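Sorting and Packing Assistant (part-time), Futent Kitchen Goods, Driltham

Posted Monday, April 25, 2022

We are looking for one person, maybe two, to join the packing room at our Driltham building. Futent sells baskets, bowls, strainers and other small things for the kitchen. We buy from a few makers, check every piece by hand and send the orders out to shops and to private customers. The team is small and the work is steady all year, with a busy time that begins in October.

The job is mostly on your feet. In the morning you take the delivered cartons from the shelf, open them and look at each piece before it goes on the stock rack. In the afternoon you pack orders. When there is a new product, you also help to prepare the sample table, where we put each basket or bowl together with fruit, bread or other food to see which size we should write in the catalog. Many customers ask us "how much goes inside?" and we want to give them a correct answer.

What you will do

Check the rims and the mesh of baskets for sharp ends, bent places and spots
Wipe the pieces and put paper between them before stacking
Pack orders from a printed list and close the cartons with tape
Write down damaged pieces in the return book, with the carton number
Fill the sample table and clear it again at the end of the day
Keep the floor between the racks free

The mesh baskets need the most patience. The round ones are easy, they stack well and they do not catch on each other. The oval ones must all lie in the same direction, otherwise the rims press into the mesh of the next basket and leave a mark. We had 1,219 oval baskets in the last delivery and only 1,069 of them could be sold as first quality, so you understand why we ask for careful hands.

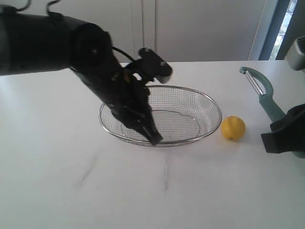

Oval mesh basket and a lemon on the sample table.

What we ask from you

You do not need experience in a warehouse. Catriona MacKinnon, who leads the packing room, will work next to you for the first two weeks and show you how we do the checking. You should be able to lift a carton of normal weight, stand for several hours with breaks, and read a packing list in English. Good eyes (with glasses is fine) are more important than speed. Please be comfortable with food on the table — we use real lemons, onions, eggs and sometimes fish, and afterwards somebody has to wash everything. If you have an allergy to citrus or nuts, write it in your application and we will arrange the table work differently.

It helps if you have worked in a kitchen, a shop or a bakery, but we have also hired people who came from an office and they are still with us. Languages other than English are welcome. In the room you will hear at least three.

Hours and pay

The position is 90 hours per month, Monday to Friday, normally in the mornings and early afternoons. The exact days we can discuss. Pay is by the hour and will be told to you in the first phone call, before you come for a visit, so you do not lose your time if it is not suitable. After the trial month you receive paid vacation and a discount on everything in our stock, also on second quality pieces. There is a one-time payment of $300 for work shoes and clothes, paid with your first salary.

The building is behind the old Tomura print shop, on the side with the green gate. Bus stop Innes is a short walk away. We have parking for bicycles inside and a few places for cars outside. The packing room is on the ground floor. The lunch room is one floor up and has no elevator at the moment, but it is possible to eat downstairs also.

How to apply

Please send a short letter and your work history to Manikandan Mudaliar in the office. One page is enough. Tell us when you can start and which days are not possible for you. A photo is not necessary and we prefer that you do not send one. If writing is difficult for you, come to the front desk between 9 and 11 in the morning and ask for Greer Mowat. She will fill in the form together with you.

We invite people for a visit as the letters arrive. The visit takes one hour: you see the room, check one carton together with Catriona and ask your questions. We answer everybody, also when the answer is no.

Aivar Dzene
Futent Kitchen Goods, Driltham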